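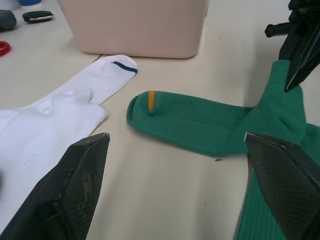

Looking After a Houseful of Movies

Dirnwood Home Notes

We still own discs at our house, and plenty of them. Every January, when the weather keeps us indoors and the good new releases have all come and gone, I pull the whole collection off the shelves and put it back in better order than I found it. I started doing this after I bought a third copy of a pirate movie I don't even like very much. At last count we had 682 titles, if you let me count a box set as one, and I do.

What follows is what I've settled on over the years. Some of it is fussy. Take what you like and leave the rest!

Cleaning a disc that skips

Hold it by the edge and the center hole, and look at the shiny side under a lamp. Most of the trouble I see is fingerprints (jam, in one memorable case) and a fingerprint comes off easily. Run a little lukewarm water over it, put one small drop of dish soap on your fingertip, and go very lightly from the center straight out to the rim. Never go around in circles, the way you'd wipe a plate. A scratch that follows the track is much harder for the player to read past than one that crosses it. Rinse, shake off the drops, and pat dry with a soft lint-free cloth, again from the middle out.

Paper towels are too rough, and so is the hem of your sweater, however handy it may be. Old cotton T-shirts that have been washed a hundred times are lovely for this. I cut mine into squares and keep them in a cookie tin by the player, so that the person who wants to finish the last half hour of the movie doesn't have to go hunting through the linen closet.

If it still skips in the same spot, try it in another player before you give up on it. Our old upstairs machine will read discs the downstairs one spits right back out.

Shelving

I went alphabetical for years and then gave up, because my family does not look for movies that way. They want "something funny" or "the one with the submarine." Now we have shelves for comedies, mysteries, big noisy adventures, black-and-white, and a low one for the children, where everything can be pulled out on the floor and shoved back in without any harm done. Inside each shelf I do keep to the alphabet, more or less.

Stand the cases upright like books, and don't pack them so tightly that you have to yank. Ours were jammed in for so long that the plastic sleeves had started to tear at the top. Keep them out of direct sun too. The spines on my mystery shelf faded to a sort of pale lavender in the two summers they stood across from the west window, and I now have to squint to tell one detective from another.
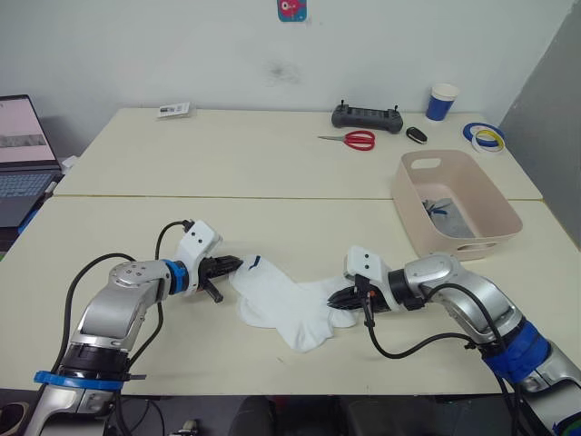
A white sock stretched out flat on a white tabletop.

Cases with broken hubs (those little teeth in the middle that hold the disc) should be replaced right away. A loose disc rattling around in its case picks up scratches every time somebody takes it down. Empty cases turn up at thrift stores all the time, usually around a movie that cost less than the case did, and the paper cover slides right out so you can swap in your own.

The list

Please do write a list, even if your collection is small. Mine is in a ring binder, one page per letter, with a column for who has borrowed what. I know there are clever ways of doing it on a phone — my family has shown me several — but the binder sits beside the shelf and anybody can write in it. Leave every other line blank when you start. I didn't, and the letter S is a disgrace.

Popcorn for the big pot

Everyone has a way of doing this and I won't argue with yours. For our heavy pot, an old Vávra with a dented lid, I use enough oil to cover the bottom and put three kernels in over medium heat. When all three have popped, I take the pot off the burner, tip in 89 grams of popcorn (I weighed it once when it came out perfect, and have stuck with it ever since), and let it sit for half a minute with the lid on. Then back on the heat, lid tilted the tiniest bit to let the steam out. Salt it while it's hot, and use fine salt, as the coarse kind just rolls down to the bottom of the bowl.

For buttery fingers, keep a damp washcloth on a saucer next to the remote. It saves the remote, and the sofa arm as well.

Sound and light

If you can't hear the talking but the explosions rattle the windows, look in the sound menu for a night mode or a dialogue setting before you buy anything. Pull the speakers out from behind the plants, too.

A small lamp behind the television is easier on the eyes than a completely dark room. Ours is on a plug-in timer that clicks off at 11:30, and if the movie is still going by then, we finish it in the dark.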